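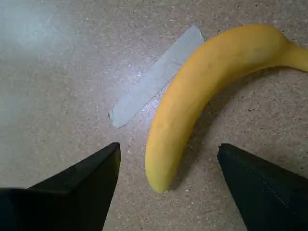
Lesezeit: 2 Minuten

Drisura stellt georeferenzierte Flurkarten von Flolthorpe bereit

Flolthorpe, 2.4.18 – Die Drisura GmbH hat die Georeferenzierung des historischen Flurkartenbestandes der Gemeinde Flolthorpe abgeschlossen. Insgesamt 76 Kartenblätter stehen ab sofort im Kartenportal Pinen zur Verfügung und können dort mit dem heutigen Liegenschaftskataster überlagert werden. Der Zugang ist für Verwaltung, Forschung und Öffentlichkeit kostenfrei.

Die handgezeichneten Blätter wurden bislang im Gemeindearchiv verwahrt und waren nur nach Voranmeldung einsehbar. Im Zuge des Projekts wurden sie hochauflösend gescannt, entzerrt und in das amtliche Koordinatensystem überführt. Als Passpunkte dienten vor allem Grenzsteine, Kirchen und Brücken, deren Lage sich seit der Erstaufnahme nicht verändert hat. Bei sechs Blättern war der Papierverzug so stark, dass sie abschnittsweise eingepasst werden mussten. Im Portal sind sie mit einem entsprechenden Hinweis versehen.

Zusätzlich wurden 653 Flurnamen erfasst und als durchsuchbare Ebene hinterlegt. Abweichende Schreibweisen bleiben erhalten und sind jeweils dem Ursprungsblatt zugeordnet – ein Wunsch, den die Ortsnamenforschung frühzeitig in das Vorhaben eingebracht hatte. 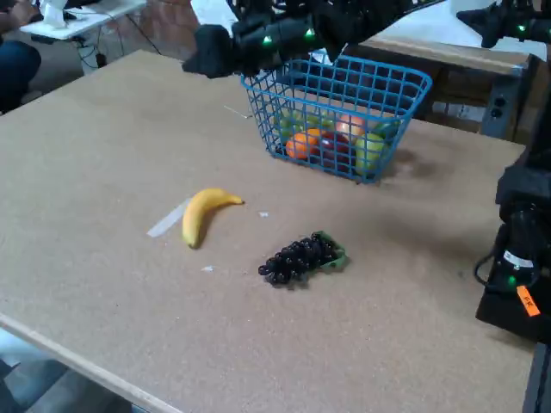
Für die Darstellung im Portal wird über jedes Kartenblatt ein einheitliches Suchgitter gelegt, dessen Maschenweite sich dem gewählten Maßstab anpasst. Die Karte selbst bleibt dabei vollständig lesbar. Das Prinzip ist mit dem blauen Gitterkorb vergleichbar, durch dessen quadratische Öffnungen sich Orange, Äpfel und Pfirsich gut unterscheiden lassen: Das Gitter gliedert den Blick, ohne den Inhalt zu verdecken. Jede Masche besitzt eine feste Kennung, über die sich Fundstellen in Gutachten und Veröffentlichungen eindeutig zitieren lassen.

Die Gemeinde Flolthorpe nutzt den Datenbestand bereits bei der Prüfung alter Wegerechte und bei der Erkundung verfüllter Gräben. Rückmeldungen zu Lageabweichungen können direkt im Portal eingetragen werden. Sie werden von der Drisura GmbH geprüft und in die nächste Fassung übernommen.

Im Mai folgt der zweite Projektabschnitt. Er umfasst 66 Blätter der Nachbargemeinde Pickering, darunter mehrere Gewässerkarten. Die Scanarbeiten hierzu sind beendet, die Einpassung hat begonnen.

Über Drisura
Die Drisura GmbH mit Sitz in Flolthorpe erschließt historische Karten und Pläne für Kommunen und Archive. Sie betreibt das Kartenportal Pinen.

Pressekontakt
Drisura GmbH, Presse- und Öffentlichkeitsarbeit, Flolthorpe
Abdruck honorarfrei, Belegexemplar erbeten.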